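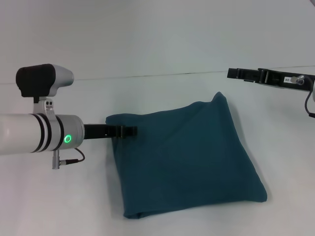 Figure 6. Soft-goods comparison, left gripper at the corner of the bag, right gripper held clear.

6 Comparing two grippers on a fabric item

Use this procedure after the arms have been mounted and homed (Section 2). It lets you run the same pick with the left and right grippers and record the results against each other. Allow 65 minutes for a full comparison, including the finger change.

Before you start

Clear the tabletop of everything except the test item. Use a stuffed cloth bag with some give in it. Rigid boxes are covered in Section 7 and the results should not be mixed.

Wipe the fingers of both grippers with a dry cloth. Do not use solvent on coated fingers.

6.1 Setting up

1. Switch on the Jodix controller and wait for the start-up check to finish.

2. Look at the ring light on the wrist of the left arm. It must be green and steady before you go on. If it is any other colour, go to Section 9.

3. Check that the wrist camera is tight on its bracket. Push it gently sideways with a finger. If it moves, tighten the bracket screws and repeat the camera calibration.

4. Move the wrist through its full rotation at low speed and watch the cable. The loop under the wrist should stay slack and must not catch on the bracket.

5. Place the bag in the centre of the table with its flattest side down.

CAUTION: Keep hands off the table while either arm is enabled. The stop button does not release a closed gripper.

6.2 Running the left gripper

1. Load the program CORNER PICK and select Left.

2. Park the right arm above the height of the bag, on its own side of the table.

3. Jog the left gripper to the upper corner of the bag until the fingertips rest on the fabric. Save this as the contact point.

4. Close at force setting 2. Lift, hold and lower.

5. Write down whether the bag was held, slipped or dropped. Reset the bag and repeat until you have 6 results.

NOTE: Fabric creases differently each time it is set down. Smooth the top by hand between picks, with both arms disabled, or the contact point will drift.

6.3 Running the right gripper

1. Return the left arm to its park position.

2. Select Right and repeat the steps in 6.2, using the opposite corner. Save a new contact point. Do not mirror the left one.

3. Leave the force setting where it was. If the right gripper cannot hold the bag at this setting, record a drop.

6.4 If error 1906 appears

The controller has found both arms inside the shared zone. Disable both arms, jog the right one back first, then clear the message. Changing the zone limits needs the supervisor login.

Revised 21 July 2021 by Ramil Lumbao. Steps in 6.3 checked by Brayan Sánchez on the Jaltby bench.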